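Section 4: Gathering your first set of examples

By now you have Tunstall installed and both arms answering to your controllers (if they aren't, go back to Section 3, I'll wait). This is the part I like best! You steer the arms through a job in the simulated room, Tunstall writes down every joint position and every camera view, and later the model learns from what you did.

1. Load the room called Surutdale from the Rooms menu. It has plenty of board and card games in it, which makes it good for pick-and-place practice.

2. Set the episode length to 30 seconds. You can stretch it later, but short episodes are much easier to throw away when you fumble one.

3. Type the instruction in plain words before you press Record. "Put the card box in the bin" is fine. Tia Bellamy types hers in all lowercase and I don't, and the model doesn't care.

4. Open all the camera views and check that each one is live.
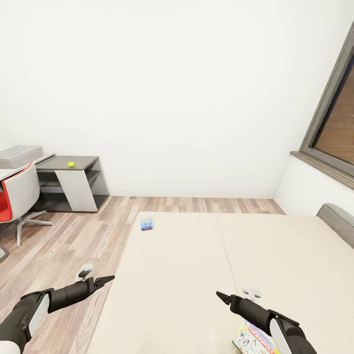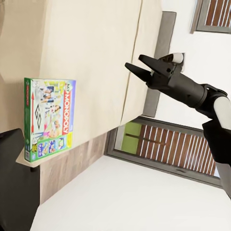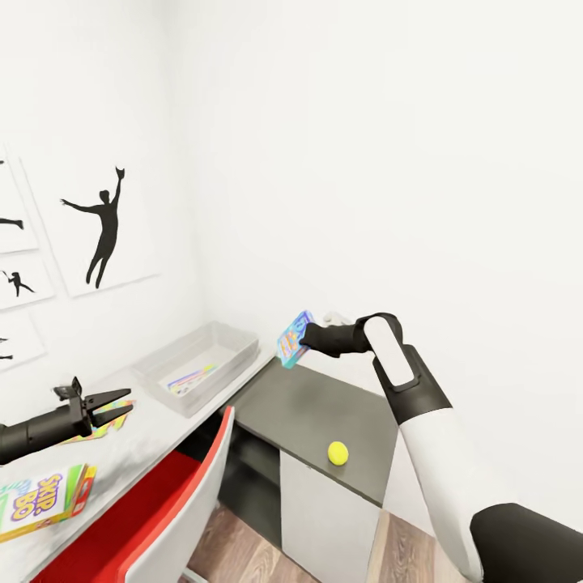 Pick one arm to do the moving and stick with it for the whole episode. New people love to wiggle both at once, and then the model can't tell which motion mattered. In the last view the right gripper has a small card box up near the corner while the left one hovers open over the white counter, and a pose like that is a fine place to pause and check your line to the clear bin before you go on. Take it slow near the walls.

5. Lower the box into the bin, open the gripper, and back straight out before you swing the arm away.

6. Press Save if it went well, Discard if it didn't. A small bobble is okay (I keep mine), but a dropped box should be a Discard unless you're recording recoveries on purpose.

7. Reset the room and go again. Move the start position a little each time.

Caution: don't touch the camera settings halfway through a batch. I did this once and lost 300 episodes, and Brenda Wainwright still brings it up.

Note: take a break every 25 episodes. My grabs get sloppy after that and I can see it in the plots.

Note: saved episodes go in the Mirurley folder, numbered in order. Gaps in the numbering are just your discards, so leave them alone. My current set ends at 534 and has holes all over it.

When you have enough saved, close the recorder completely and move on to Section 5, where we trim the dead time off both ends.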